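Memory and Processor Replacement FAQ - Dememine Desktop Refurbishing, Drundville

Which memory slots do I fill first?
Boards of the type we refurbish have two banks, one on each side of the processor. Fill the slots in the order printed on the inside of the side panel. If the panel is missing, use the service manual for the exact model. Do not guess from the slot position, as numbering differs between boards that look alike.

Do the modules come out before the processor?
Yes. Clear both banks, then release the processor bracket. Modules left in place limit finger room around the socket lever.

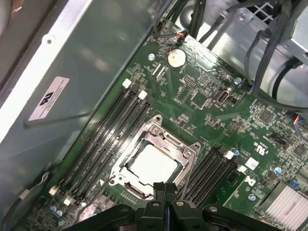 Processor in its socket, cooler off, both memory banks empty.

How do I know a module is seated?
The latch closes into the notch at the end of the module. Press on both ends of the top edge with even force. If one end stands higher than the other, remove the module and start again.

Can I reuse the old thermal paste?
No. Clean the heat spreader and the cooler base with isopropyl alcohol and a lint-free cloth, let both dry for 10 minutes, and apply new paste. Paste that has been separated once traps air when it is pressed back together.

Should the coin cell be replaced at the same time?
We replace it on every machine that has lost its clock setting. The cell lifts out of its holder with a plastic tool. Setup values return to default, so write down the drive mode first.

What surface should I work on?
A flat bench with a stop along the back edge. Aluminum profile works well as a stop - it stays straight and it bolts down. Small parts go in a plate or tray with separate pockets. The Peltonen tray and the Clovon tray are both acceptable.

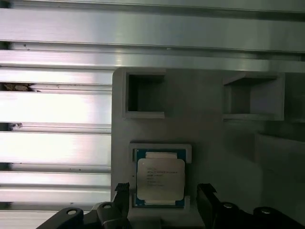

BENCH AND FIXTURES

How do I keep the profile clean?
The slots collect debris, and a cloth wiped along the face does not reach it. Use a narrow brush and a vacuum nozzle before the case is opened. Check the slots for loose screws at the same time. A screw under a motherboard can short it.

Does the case need to be upright?
No. Lay the tower on its side with the open side up. The board is then level and modules go in straight down. Disconnect the power cord and hold the power button for 10 seconds before touching anything inside.

Do I have to remove the graphics card?
Only if it blocks a latch. Lift the cables clear of the slots first, and do not pull on the SATA leads to make room.

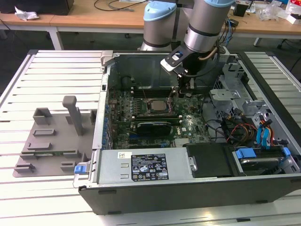
Bernt-style shortcuts aside, one reader wrote in that the card should always come out, as a long one can hide the lower latches and a half-closed latch is easy to miss. We agree for long cards. For short ones the step is optional.

The machine beeps and shows no picture. What now?
Switch off, remove all modules, and refit one in the first slot. Add the others one at a time.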